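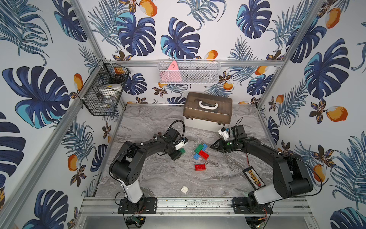 Bimanual software group, weekly meeting
Monday, 2:00 pm, small meeting room and call

Present: Ladi Ogundipe (chair), Tharindu Thambiah (minutes), planning, perception and tooling leads
Apologies: none received

1. Minutes of the last meeting

Accepted with one correction. Under item 4, "controller timeout" should read "planner timeout." The controller timeout has not been changed.

2. Control

The new joint controller is on the main branch. It runs both arms from one process at 200 Hz. Tharindu said the old setup, with one process per arm, let the two command streams drift apart over a long session, and that this explains most of the jerky handovers in the April logs. Those logs will be kept but marked so that they do not go into training by default.

Ladi asked whether the gripper commands are on the same clock. They are not yet. Gripper commands still go out through the old driver, and the timestamp is added on receipt. Tharindu will move them over this week. Until that is merged, any timing figure that involves a finger closing should be treated as unreliable.

Torque limits were discussed. Pressing studded blocks together needs more force than the default allows near the end of the motion, and the controller reads the resistance as a collision and stops. Two options: raise the limit for the whole task, or raise it only inside a press phase that the planner declares. The second was agreed. The planner will have to send a phase label with each segment.

3. Perception

The block detector was retrained on 1,743 labeled images. Separate blocks on the table are found reliably. Blocks that are already joined are still a problem. When one color crosses another, the detector often returns the lower block as two short ones, and the planner then tries to pick up a piece that does not exist.

Proposal from perception: stop treating joined blocks as single detections and pass them through a second step that fits known block shapes to the whole cluster. This is slower but only needs to run when two detections touch. Agreed to try it on recorded data first.

The white blocks were raised again. Against the grey marbled surface they score low, and the small ones are sometimes dropped altogether. Ladi suggested lowering the threshold for white only. Tharindu was against per-color thresholds in the config, as we removed those once already. Left open. Perception will label 200 more images with white blocks in them and report back before anything is changed.

The wrist camera calibration file is now versioned. Please do not edit it by hand. If a camera is bumped, run the calibration script and commit the result.

4. Planning

The planner now checks each arm against the other arm's planned path as well as its current position. This has removed the deadlock where both arms wait for each other above the same block. Planning time went up, and a few requests now reach the 2,000 ms timeout. The lead thinks most of that time goes into checking links that cannot meet, such as the two base links, and will add an exclusion list.

Anghel, the task scheduler, will get a retry limit of 2 per grasp. At present it retries without end if the detector keeps returning the same wrong pose. After the second failure it should retract both arms, ask for a fresh detection and log the case.

There was a longer discussion on which arm should hold and which should press. The current rule picks the nearer arm for the pick and the other for the hold, and it gives poor wrist angles when the cluster is rotated. No decision. Ladi will write up the cases on one page and send it out before the next meeting.

5. Tooling

Grandulov (log viewer) can now show joint traces from both arms on one time axis. Known bug: zooming while playback is running resets the cursor. A fix is in review.

Brasavton (replay tool) refuses logs recorded before the message format changed. A converter exists on a branch but has no tests. Tooling asked for two old logs that people care about to use as test cases. Tharindu will supply both.

The nightly build failed twice last week on a missing package. The version is now pinned.

6. Pambridge demo

Pambridge have asked for a live run of the block task in place of recorded video. Ladi wants the retry limit and the press phase both merged before we say yes. The code freeze for the demo branch will be set once they are in.

Actions

Tharindu: move gripper commands to the shared clock; supply two old logs for the converter.
Perception: cluster fitting on recorded data; label white block images.
Planning: link exclusion list; phase labels; retry limit in Anghel.
Tooling: cursor fix; converter tests.
Ladi: one page on hold and press roles; reply to Pambridge.

Meeting closed 3:10 pm. Next meeting same time next week.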